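July, evening

Up at half past five again. The light comes in over the top of the blind and once I'm awake there is no point lying there. Made tea and took it out to the back step. The beans have reached the top of the canes and are waving about looking for something else to climb. I pinched the tips out of most of them. The courgettes need picking daily now and I missed yesterday, so two have gone to marrows. I'll stuff one and the other can go on the heap.

Knee stiff first thing but better once I had been up and down the path. I have stopped taking the tablets in the morning and only take them if I've been on the hill.

Wrote from seven until ten. Still on the chapter about the Drernwood railway, which I had thought would take a fortnight and has taken most of the summer so far. The trouble is the gap between the quarry closing and the track being lifted. I have the closing from the newspaper and I have the lifting from the scrap merchant's bill, and there are 4 years between them with almost nothing in. Somebody was still paying for the hedges to be cut along the line because the entries are there in the parish accounts. Nothing says if any wagons ran. I wrote a paragraph saying they did, then took it out, then wrote one saying it isn't known. That one can stay unless something turns up.

Went through the Milošević letters again after that. He was the engineer they brought in for the incline and he wrote home to his sister every week, though the set I have is only copies and the copying was done in a hurry by someone with bad handwriting. He complains about the rain, the food and the drum brake, usually in that order. In one he says the new rope is 40 fathoms short and that he told them so before it was ordered. I had read that one before and never noticed the line. It would explain why the upper landing was moved down the slope, which has puzzled me since I first walked it. I put a slip in the folder and rang the record office to ask if the rope maker's order book is among the things they hold. They will look and ring back.

Lunch was bread, cheese and the last of the piccalilli. Must make more. I have the cauliflower but no mustard powder. 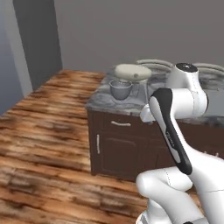

In the afternoon I drove over to Urar to walk the bottom end of the line while the weather held. Parked by the chapel. The first part is easy, a farm track with the old ballast showing through where the tractors have worn it, and then it goes through a gate and into nettles. I had the long trousers on, having learned that lesson in June. The bridge over the stream has lost its parapet on the north side and there is a hawthorn growing out of the arch that wants taking out before it does real damage. I measured the width between the abutments while I was there, which I should have done last time. It is narrower than the drawing says. Either the drawing was made before the bridge was, or I am holding the tape badly. I did it twice and got the same.

Above the bridge the cutting is full of water, even now. I went along the top of it instead, on the sheep path, and came out by the winding house. There is less of it every time I go. The doorway was standing in spring and now the lintel is down on the grass. I sat on it and ate an apple. There were swallows going in and out of what is left of the back wall and a buzzard over the wood, and a fair bit of wind.

Found one thing. Near the lower landing, in the bank, there is a row of stone sleeper blocks I had walked past before, and today the bracken had been trampled by cattle so I could see them properly. They have 2 holes each, set closer together than the blocks further down. It might mean a different chair, or it might mean the blocks were brought from another line and used again. I drew one in the notebook and wrote the spacing beside it. Will have to go back with the better tape.

Home by six. The gate by the chapel was shut and tied with string, so I had a job getting it undone, and tied it again after.

Sausages and one of the smaller courgettes. Washed up and listened to the second half of the cricket programme. Had a letter from Fundum about the printing. They want the whole text by the end of September and will do it at the larger page size for 15 pounds a copy less postage, which seems dear to me, but the last quote was dearer. I'll answer tomorrow. The maps will be the slow part. I have only inked one and it needs doing again now the landing has to move.

Bath, then bed. Rain forecast. Beans will be glad of it. Mustard powder, stamps, lamp oil.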